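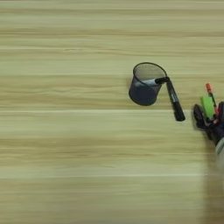
A pencil and something lime green in the gripper, with a marker leaning out of the mesh cup.

How to Teach the Zundton Kit a Pen Cup Routine (and Whether I'd Buy It)

I get a lot of emails asking for an easy first project with the Zundton gripper kit, and my answer is always the same: get a cup and some pens. You probably have both within reach right now. Pens are skinny, they roll, they come in ten different thicknesses, and if you drop one it doesn't matter at all. Compare that with my first project, which was eggs. Don't do eggs.

I'm going to assume your arm is already bolted down and that you can jog it around by hand. If you aren't there yet, do the setup guide in the box first and come back. It's one of the better parts of the kit.

What you need

The Zundton gripper kit. I paid $513 for mine from Kwok, shipping included, and that covers the gripper, the mounting ring, the cable and a license for Multanis, the teaching software.

An arm that Zundton lists as compatible. The list is on the inside of the lid (yes, really, the inside of the lid).

A pen cup. Mine is mesh. More on that in a minute!

A few things to put in it. I like a couple of thick markers and a pencil.

Masking tape.

Step one: park the cup

Pick a spot for the cup that the arm can reach without stretching. I like it well inside the reach so the wrist can tip toward it and there's still some travel left. Put a ring of masking tape down around the base if you want to be able to find the same spot tomorrow. I skip the tape when I'm just messing around, and then I complain about it later.

Now, mesh. A mesh cup is light, and a light cup will scoot if the gripper bumps it. Some people drop a few coins or a handful of washers in the bottom. I think you should leave it light for your first few tries. When the cup moves, you know your path is off, and you get to fix it. With a heavy cup you just get a crunchy noise and a bent pencil.

Step two: set the grip force

Open Multanis and go to Tool, then Grip. The slider comes set way too high. I run markers at 29 percent and that's plenty. Pencils I run a bit lower, but they'll put up with the same number if you don't feel like switching.

Test it by closing the gripper on a marker and giving the marker a gentle tug. It should slide if you mean it and stay put if you don't. That's the whole test. If the cap pops off in your hand, you tugged too hard or you own the same cheap markers I do.

Step three: teach the pickup

Hit Teach, wait for the chime, and move the arm by hand to where you want it to start. Save that as a point. Then bring the fingers down on either side of the marker and save that one too. Close the gripper. Lift. Save.

So you've got three points, and I'd stop there and play it back before going any further. New folks love to teach the whole thing in one go (I did!) and then spend the evening hunting for the one bad point in a long list of them.

A few things that helped me:

Grab markers near one end if you want them to go into the cup. If you grab the middle, your fingers arrive at the rim before the marker has gone down far enough, and everybody has a bad time.

Name your points as you go. "Point 8" means nothing the next morning. "Over cup" does.

Keep your sleeve out of the cable. See the cable section below, where I get a little grumpy.

Step four: the hover

I put a stop right beside the cup, with the marker pretty much upright and just a little gap between the gripper and the mesh. I call this the hover. It's a spot where the arm waits until I tap Continue, and it lets me look at the angle before anything goes near the rim.

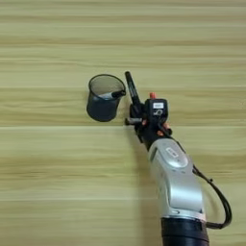
Black marker held nearly upright next to the cup, with another marker lying in it.

You can get away with a small lean. What matters to me is which way it leans. If the top tips toward the cup, the bottom end is swinging away from it, and you'll need to straighten things out a touch before you go over. I do this with the wrist roll buttons in Multanis, tiny taps, and then re-save the hover. It's fiddly for the first couple of minutes and then your thumb figures it out.

Check what's already in there, too. A marker sitting at a slant takes up a lot more of the opening than you'd think, and if its cap sticks out over the rim on the side you're coming from, you have a choice to make. You can raise the approach so you clear it, or you can come around from another side. I usually raise the approach. Going around means two more points, and I'm lazy.

Step five: over and down

From the hover, go up first, then across, then down. Save a point at each. I know it's tempting to cut the corner with one nice curvy move, and Multanis will let you, but the curve it picks isn't always the one in your head.

Open the gripper slowly at the bottom. There's a Soft Open checkbox and I leave it on all the time. With it off, the fingers snap apart and can flick the pen against the side of the cup.

Then play the whole routine at the slowest speed with your hand on the stop button. If it looks good, play it again a little faster. I wouldn't go past the middle of the speed slider for this job. It's a pen cup! What's the hurry?

Step six: mix it up

Once you've got one marker working, try a pencil, and then try holding two things at the same time. Zundton doesn't promise anything about double grips and the manual doesn't cover them, but they're a great way to learn what the fingers can and can't do. Start with one flat-sided item and one skinny one. Close on them gently, check that neither one slides, and keep your moves slow. I don't try to set both down in the cup in one drop. I put them down on the table.

The add-on question

Kwok will offer you the Disent pack at checkout. It adds a sorting mode, so you can tell the software "pencils here, markers there" and have it swap between saved routines. My buddy Yung-ching Lau has it and swears by it. I borrowed his login for a weekend, and it's good, but you won't miss it on a project like this. Get the basic routine solid first. You can add Disent any time from inside Multanis.

What bugs me

The cable. On my setup it loops out to the side of the arm, and I have to give it enough slack for the wrist to turn without letting it flop all over the table. I've re-clipped mine more times than I want to admit. Before every new routine I roll the wrist as far as it goes both ways and watch what the cable does. Please do this. A snagged cable will drag your cup along for the ride.

The chime is also too loud and you can't turn it down. You can turn it off, but then you don't know when teaching has started. Come on, Zundton.

Would I buy it again?

Yep. It's a lot of money for something I mostly use to put pens away, but the teaching part is friendlier than anything else I've tried at home, and nearly everything I know about approach angles came from this silly cup. If you already own a gripper you like, ask Kwok about buying Multanis by itself before you spring for the full kit. They've gone back and forth on selling it that way.

Next up I want to try the same routine with paintbrushes, bristles up. If you've done that already, send me your grip setting!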